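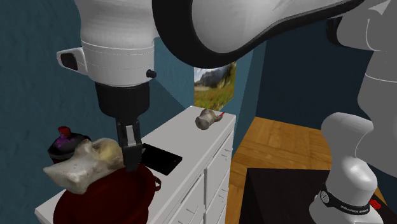
Page 17

Small Business Help > Websites and Marketing

Agency built our site, now we want to leave. What do we ask for?

posted by Rimeo Upholstery

We are a two-person shop and have used the same marketing agency, Trotar, for six years. They built our website, run the email newsletter and look after our search listings. The work was fine until last February, when they raised the monthly fee to $486 and stopped sending reports. We want to move to a smaller firm, Saliba, but I am not sure what we own. The domain was registered by Trotar on our behalf. The site has 154 pages, mostly old projects, and the mailing list has some 1,000 names on it. The contract says "all materials remain with the agency until final payment" and nothing else. Has anyone done this? I don't want the site to go dark in the middle of a move.

Pleltidance

Yes, we moved our dance studio's site two years ago. Start with the domain. Look it up at the registrar and see who is listed as the registrant. If it is the agency, ask them in writing to change it to your business name before you give notice. Then get these, in this order:

1. The registrar login, or a transfer code once the domain is unlocked.

2. A full backup of the site, files and database both. A folder of saved pages won't let the new firm edit anything. Ask whether the theme and plugins are licensed to you or to the agency. Ours were under the agency's license and we had to buy two of them again.
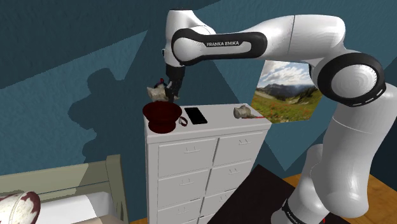 3. The mailing list as a spreadsheet, including the people who unsubscribed. The new firm needs those so they don't get mailed again.

4. Owner access to your business listing and analytics. Manager access is not enough – an owner can remove you.

Pay the last invoice on time and keep the receipt, given what your contract says. Leave the old hosting running until the new site has been up for a couple of weeks. Check your email too. If it runs on the same hosting it will stop when the hosting does.

cornerframeshop

Just call them. Ours sent everything over by Tuesday. Might want to delete some of those old pages first, though I'd ask the new people which ones get visits.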